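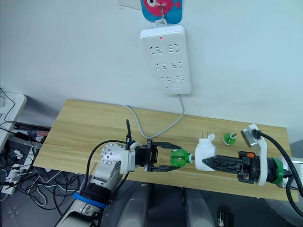

Sigrun Rønning asked me whether a gripper that drops one part in 30 is worth reviewing at all. Her view was that a drop is a drop, and that I should send the Civero fingers back and stop there. I kept them on for another month, mostly to find out where the drops came from.

## Civero parallel fingers, long pattern

**Task.** Two arms on a wooden table. The left arm holds a translucent green refill bottle on its side; the right arm holds the white plug-in heater the bottle goes into. The neck has to enter the heater straight, then the left arm turns the bottle until it seats.

**Runs.** 496 attempts over December, all with the same program. 16 ended with the bottle out of the fingers. Another 51 stopped on the force limit before the neck had entered. The rest seated.

**The fault.** I first blamed the grip force, which was wrong. The log showed the fingers at the commanded force in every drop. What changed was the reported width, which crept by a small amount during the turn and then jumped. The bottle has a rounded body, and the long fingers touch it along a narrow line. Under twist it walks toward the tips. Once it is past the last part of the pad, it goes.

The controller does not treat this as an error. Width loss under load raises a warning, the warning goes to the log, and the arm carries on with its move. On 11 of the 16 drops the left arm finished the full turn with nothing in it. I consider that the more serious defect. A dropped bottle of liquid next to a mains device should stop both arms, and by default it stops neither.

**What helped**

- Soft pads from Aasen, cut to the full finger length. Drops fell to two over the next 30 runs, too few to prove much.
- Slower turn, at half the original speed. Fewer force stops, no clear effect on drops.
- Width warning mapped to a protective stop on both controllers. It takes one line in the Skisitby bridge and should be the factory setting.

**What did not help.** More force. The bottle flexes, the contact line moves, and the slip starts earlier.

**Documentation.** The manual covers flat-sided parts well. Round parts get a paragraph, with no mention of twist. Support answered in two days and confirmed the warning behavior is intended.

**Rating.** Good fingers for boxes and plugs. For round bottles, only with pads and the stop mapped. The heater side gave no trouble in any run.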